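Stallalside Opens Orders for Two-Arm Desk Robot Kit

9 January 2019

Stallalside has opened orders for Lencho, a two-arm robot kit intended for training rooms, college laboratories and small offices. The first production run is limited to 100 units, with deliveries scheduled to begin in March.

The kit consists of two arms with two-fingered grippers, a pair of table mounts, power and data cables, and the Holaseck control software. It is designed to handle common desk items such as markers, pen cups and staplers. Buyers supply their own table and computer.
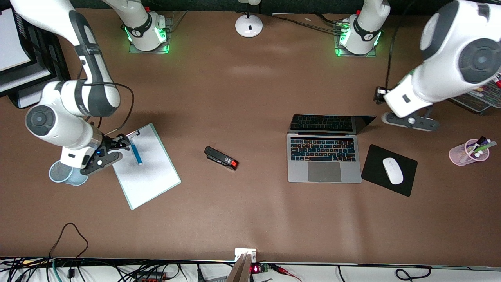 Orders may be placed directly with Stallalside or through its distributor, Pisley. A deposit of $500 is required at the time of order, and the balance is payable before shipment. Each kit carries a warranty of three years covering the arms and grippers. Gripper pads are treated as wearing parts and are sold separately.

Software updates will be provided at no charge during the warranty period. Customers who purchased the earlier single-arm model may transfer their existing Holaseck license to the new kit by writing to the support office with the serial number of the original unit.

Contact: Stallalside Press Office, Suite 1209 | © 2019 Stallalside. All rights reserved. | Back to top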